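Religion and Loyalty in Letters About Military Service
Project report, second-year seminar in Politics and Media

The project asked how readers of two local newspapers, the Murkow Courier and the Brastico Post, write about soldiers who belong to a religious minority. I collected 179 letters to the editor and 968 online comments which were published under them. The material covers five months and ends in October.

I read every letter twice and gave it one main theme. Liam Horrocks coded the same letters separately, and where we disagreed we discussed the text until we had one answer. The comments I coded alone, so this part is less reliable.

The most frequent theme in both papers was loyalty. Many writers praised one soldier by name and then used him as proof for a general opinion about his whole community. Other writers used a single crime in the same way, but for the opposite opinion. Very few letters spoke about pay, housing or training – subjects which the soldiers themselves raised often in their interviews with the Courier.

The comments were shorter and more angry. Some had been removed by the moderators before I could save them, and I do not know how this changed the result.

My supervisor, Dr. Marciniak, suggested to compare letters before and after the parade debate. I had not enough material from before, so I left this for the next term.
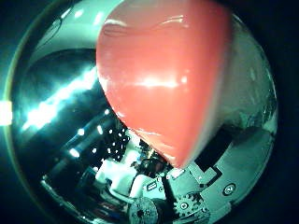 Vesna Nikolovski
Student researcher, Politics and Media

The coding sheet and the list of letters can be requested from the seminar office.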